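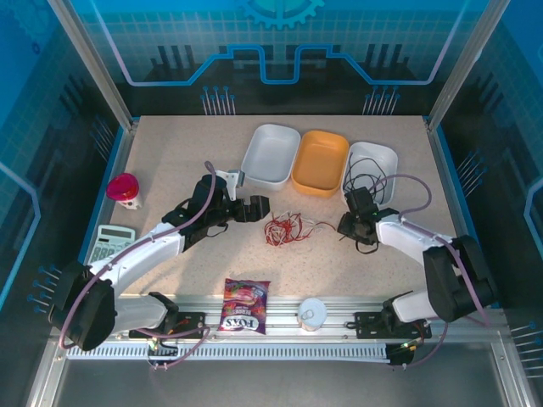

March, workshop notebook, Tindari table

Work on the harbor board resumed at 45 minutes past nine. Gopinath Gounder sealed the quay sections with diluted white glue and set them aside under weights. The warehouse roofs remain unpainted.

The ground color for the Leitão hillside was mixed again, as the first batch dried too green against the existing boards. Recipe 28 in the paint log is now the approved one; please disregard the earlier entry.

Ohemaa Aidoo requests that all 28 mm figures be based to match before the display game. The Risier infantry are complete — the Zirano cavalry are not.

Outstanding: olive trees, two stone walls, varnish. Aníbal Sampaio to confirm the table size with the hall.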